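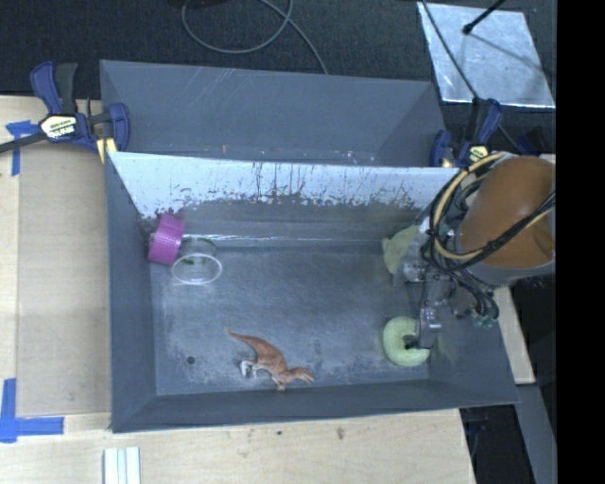
gray bin, current contents

Toy bins: one big one or lots of little ones?
Forum: Home and Playroom > Storage

momau_mom
Joined July

OK so I need opinions, because my sister and I have been going around on this all week. We have one big gray bin that lives on the table, and everything goes in it. Dinosaur, the green toy donut, a clear cup that belongs in the kitchen if you ask me, whatever else got picked up that day. Cleanup takes no time at all and I love it. My sister says I'm teaching my kids that a bin is a trash can with better PR. She has 20 little labeled boxes and a shelf from Iltiline to put them on. Who's right?

The bin is pretty beat up on the bottom, by the way, all scuffed and chalky looking. I've been at it with dish soap and it doesn't budge. Tips on that are welcome too!

tidy_in_ivdale
Your sister is right, sorry! One big bin works great until somebody wants one particular thing, and then the whole bin goes on the floor. We had one for years and I was picking up the same toys three times a day. Small boxes, picture labels, done.

Raelene Tamihana
I'm going to stick up for the big bin. I run a playgroup in a church hall and we've done it both ways. The little boxes looked gorgeous for a week (I even took pictures for my mother) and then there were farm animals in the train box and trains in the sink. With a bin, a two year old can help. Throw it in, good job, snack time. The trick is to keep it shallow and not fill it. What I can see in yours is just right, you can still see plenty of floor and the dinosaur has room to lie down.

tidy_in_ivdale
A playgroup isn't a house though. You have the same toys out for everybody and then you all go home. I have a kid who needs THE green truck, not a green truck, at bedtime.

Raelene Tamihana
Fair, but then THE green truck gets its own hook or basket or whatever, and the rest can still go in the bin. You don't need a whole filing system for one truck.

bolt_and_bobbin
What's the purple thing on the left, leaning on the side? Looks like it has some kind of texture on it. My daughter would have that in her mouth in a second.

On the scuffs, try baking soda and a damp cloth. If it's wear in the plastic (assuming it's plastic, I'm only going by the photo) it won't come out and I'd leave it alone. I went after one of ours with 400 grit sandpaper and made it so much worse. It's in the garage now with extension cords in it.

momau_mom
@bolt_and_bobbin I call it the purple roller and that's as far as my knowledge goes, it came in a bag from the Cherkaoui thrift store with a bunch of other stuff. I'll try the baking soda. No sandpaper, got it, thank you for your sacrifice.

halfpastnap
Is that a hole in the bottom? Left of the dinosaur, little round dark spot. If it is, don't use it for water beads or rice. Ask me about the rice.

tidy_in_ivdale
Tell us about the rice.

halfpastnap
5 pounds of it, on carpet, and I was still finding it at Christmas.

momau_mom
Oh no. OK, no rice. I think I'm keeping the big bin and getting a basket for the special stuff, and my sister can come over and be mad about it. The cup is going back to the kitchen tonight.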